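4.2 Household surfaces and the portioning of rice

In the second part of the study we examined how people divide a meal between a common pot and individual plates. Earlier work on this question relied mostly on diaries, where the person who cooks writes down what was served and to whom. Diaries are cheap and they cover a long period, but they depend on memory, and small portions are often forgotten. Chi-keung Chu has argued that the forgotten portions are not random: second helpings taken while standing are lost more frequently than those taken while sitting. We agree with this view, and our own results in Section 5 support it.

The sample was recruited in two towns, Eltska and Jongate. In total 895 households returned the first questionnaire and 775 of them also completed the second one, which was sent in June. Together they reported 1764 evening meals in which rice was the main dish. Households with only one member were kept in the sample, although the idea of a common pot is of course less clear for them. We return to this problem below.

It is useful to say some words about the table itself. In many homes the cooking area and the eating area are the same surface, and the cook divides it without thinking about it. One side is for hot things, another side is for clean plates, and there is often a strip in the middle where nothing is put down for long. In the interviews, respondents could describe this division quite exactly once they were asked, even when they first said that they had no rule. For the discussion of surfaces we use the word "cell" for any part of a table which has a visible border.

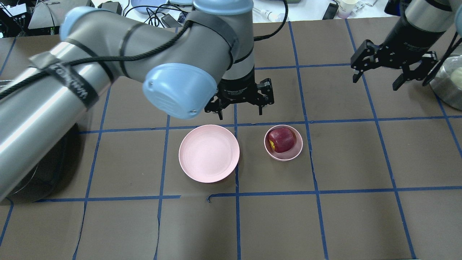
Figure 3. A table surface divided into cells by blue tape on brown paper.

The questionnaire asked respondents to draw their own table and to mark where the pot stood at the moment of serving. Boyang Yin coded the drawings, and a second reader coded them again without seeing the first result. Where the two readers disagreed, the drawing was discussed until one code was chosen. Most disagreements concerned tables which stood against a wall, because some respondents drew the wall as a border and others left it out.

Three positions of the pot were distinguished: central, near the cook, and outside the table (for example on a stove or on a side shelf). The central position was the most common in Eltska. In Jongate the pot was more often placed near the cook, who then filled the plates of the others. We had expected that this difference would follow the size of the household, but it did not. It followed more closely the type of pot. Electric rice cookers have a cord and are moved less willingly than a pan, so that the plates travel to the cooker and the cooker stays where it is. Several respondents told us that they chose the place of the cooker many years ago and had never changed it. 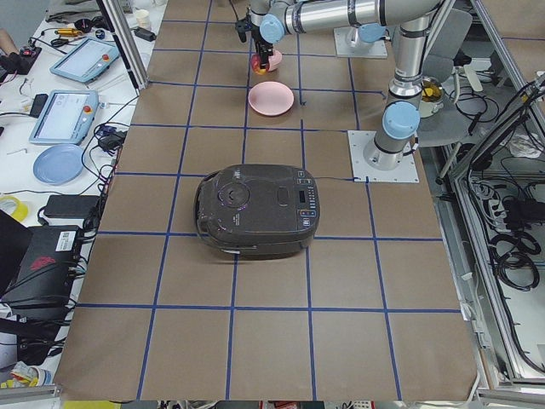

4.3 Plates, dishes and the size of a serving

The size of the plate has been discussed for a long time in the study of portions. In our material the effect of the plate was present but small. Shallow plates were refilled more often than deep bowls, and the total quantity of rice eaten was nearly the same. What changed was the number of times a person reached to the pot, and with it the chance that a serving would be missing from the diary.

Side dishes need a separate comment. Many families use one or two small dishes for pickles, beans or fruit, and these are usually not counted as part of the meal by the person who keeps the diary. In the Prothero form, which we adapted for this study, there is no line for them. We added such a line, and 16 households wrote to us to ask what it was for.
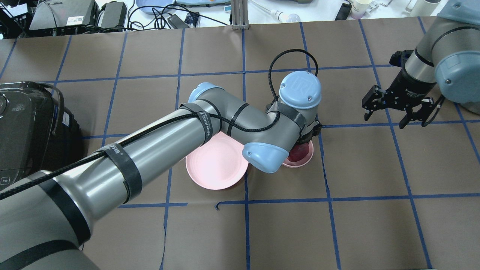

After this we changed the wording of the line to "anything else on the table", and no more letters of this kind came. The answers also became longer. Respondents began to report things which we had not asked about before, such as a piece of fruit shared between two children, or the rest of the lunch put out again in the evening. We kept these answers in the data, coded as "other", and the totals in Table 6 are given both with them and without them.

Single-person households remain difficult. For them the pot and the plate are sometimes the same object, and the coding rules of Section 4.2 cannot be applied in a strict way. We decided to report them separately in the appendix.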